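Sorting Out the Garage Shelves Before Summer Gets Away From You

So I finally did the garage. It took me most of July, a bit at a time after supper, and I learned a few things I wish I'd known going in, so I'm putting them all here while my back still hurts and I remember why.

First thing: don't buy any containers yet. I know! The containers are the fun part. But I bought a stack of them on day one and half were too tall for the shelves I ended up with. Pull everything out onto the driveway, get your piles made, and measure the biggest thing in each pile. Then go shopping.

My piles were painting, plumbing, electrical, garden, car, and a sad heap I called "what is this." That last one was the biggest. My rule was that anything still in it after two weeks had to go, and I only broke the rule for a brass hose fitting that I'm sure belongs to something.

Shelves next. Mine are the bolt-together kind and they wobbled like crazy until my neighbor Harish Kaimal came over and showed me I'd put the crosspieces in upside down. Leave all your bolts finger tight until the whole unit is standing, then go around and snug them up. And screw the thing to a stud. Mine is 8 feet of shelving with paint cans on it and I don't want to meet it coming the other way.
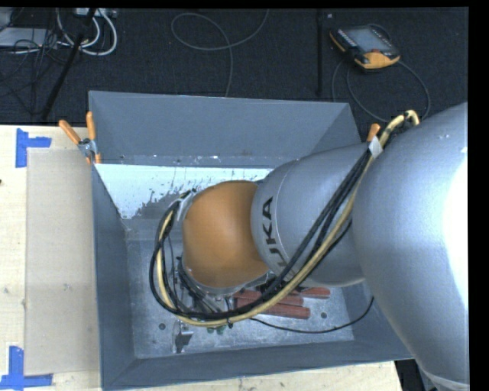

Now, bins. I like open ones for anything I reach for every week and lidded ones for the rest. A lid sounds tidy, but if you have to lift it every time you want the pliers, the pliers are going to live on top of the lid (ask me how I know). Open bins do get dusty, so I wipe mine out when I sweep.

Keep the heavy stuff between your knees and your chest. Light, bulky things go up high – the beach umbrella, the empty cooler, the foam pipe covers. I had a box of floor tile on the top shelf for years and I can't believe it never came down on me.

For labels, skip the cute ones. Wide masking tape and a fat black marker, on the short end that faces out. I tried printed stickers and they curled right off in the heat. If a bin is going to change jobs, tape peels off clean as long as you don't leave it on forever. For old sticky gunk, rub in a little cooking oil, let it sit while you have a coffee, then wash with dish soap.

Screws and nails: glass jars are pretty but I dropped one, and I was picking screws and glass out of the floor mat until dark. Use plastic peanut butter jars. Tape one of the screws to the outside so you can see the size without digging.

Paint cans should get a dab of their own color on the lid, plus the room name. If the lid won't seal, put plastic wrap over the opening before you tap it down with a rubber mallet. Any can that froze over the winter and comes up lumpy after a good stir is done for. Check with your town about where to take it.

One more for the garden crowd. Fill a bucket with dry sand and keep it by the door for your hand trowels. Wipe the dirt off, push them in and out a few times, and they stay nice and bright. I used to add oil to the sand, but it got everywhere and the dog tracked it into the kitchen, so now I just put a drop on a rag and wipe the blades before winter.

I still have the rafters to do. There's a rolled-up rug up there that came with the house and I'm a little scared of it.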